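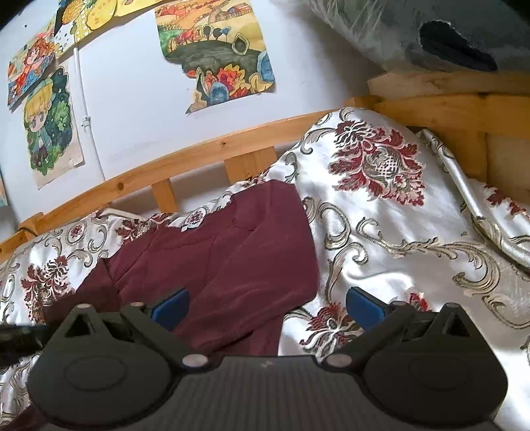 Products > Learning Kits > Clarninus Hand Gripper > Coursebook > Chapter 4

Chapter 4
Getting to Know a Hand-Held Gripper Kit

If you have worked your way through the first three chapters, you already have a fair idea of what a robot hand is for and why so many people have spent so much of their lives trying to build a good one. Now we come to the part most readers have been waiting for (I know I was, when I first learned this!), which is sitting down with a real kit and getting a feel for it in your own hands.

The kit we will follow through this chapter and the next is the Clarninus, sold by Diekmann as a boxed set for schools and home learners. You hold the body yourself, and the two fingers open and close in front of you. There are plenty of fancier tools out there, and we will meet one of them, the Ploso, in Chapter 6, but I keep coming back to a plain two-finger design for teaching. You can see the pivots, you can follow each arm back to the body with your eye, and after an evening with it you start to notice fingers and hinges everywhere, from kitchen tongs to the clasp on an old purse.

We will spend a good deal of time on cloth. A wooden block keeps its shape when you pick it up, and it more or less forgives you for grabbing it in the wrong spot. A sweater does no such thing. It folds, it slides, it hangs down from wherever you took hold of it, and a bedspread underneath may decide to come along for the ride. Students at the Kedudham workshop, where these lessons were first tried out, logged 1327 pickups over one January, and 278 of those were cloth. The cloth ones led to by far the longest talks afterward, and I have borrowed freely from their notes.

By the end of the chapter you should be able to:

- name the main parts of the gripper and trace how the linkage moves
- choose a spot on a crumpled garment where two fingers can close
- keep a simple log of your tries, including the bad ones
- judge whether a kit like this one suits your own class or project

Set aside a quiet hour for the first reading, and keep the gripper nearby.

4.1 Opening the Box

Lift out the top tray first. The finger pads are packed

This site uses cookies to remember your reading place. Accept | Manage settings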